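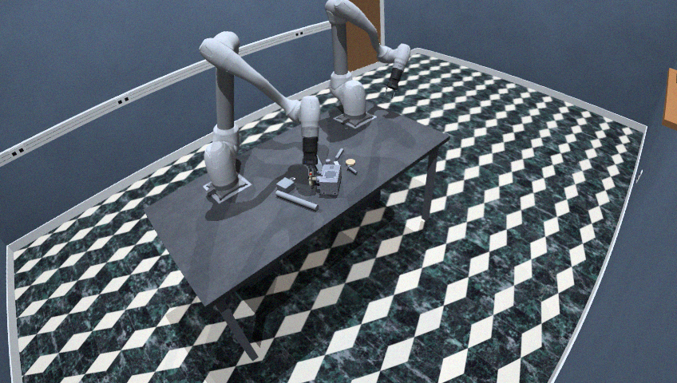

Simulated cell, both arms on their plates, near gripper down by the gray box.

Hi all,

Sorry for the slow answer, I wanted to sit down with the file open before I said anything foolish. Quoting the earlier message so the thread stays in one piece:

> We loaded the Strand table layout in Skenetti and the near arm
> comes down fine, but the far one ends up out past the edge of the
> table with its fingers over the floor tiles. Is the mounting plate
> in the wrong place, or is it the home pose? We are on build 1534
> and the parts are the Rellano set.

I have the same thing on my screen, as you'll see at the top, and I'd leave the plate alone for now. I had a long afternoon with this in September (and a pot of coffee I'd rather forget) and moved the plate three times before I thought to look at the pose. In my copy the far arm was still reading the home pose from the old Flodarora layout, whose table was 171 mm wider. On that table the gripper hangs over solid top. On the Strand table it hangs over nothing, tilted in just the way yours probably is.

What I'd do, in this order. Save a copy of the layout. Open the pose list for the far arm and find entry 484, the old home. Don't delete it, the reset routine still calls it by number and will complain at you. Type the new joint values over the old ones, then bring the arm up high before you swing it in, and go slowly the first time. The long rod and the box with the little parts sticking out of its side are both easy to clip, and once the rod gets rolling you'll be resetting the whole table.

Then run the clearance check with both arms moving. Mine went through 883 steps clean after the change, where before it used to stop early.

If your pose list doesn't have a 484 in it, please send me the list as text and I'll go through it this evening, I really don't mind. And do tell us how you get on either way, I suspect a few others here are still carrying that old pose!

All the best from a rainy corner of the list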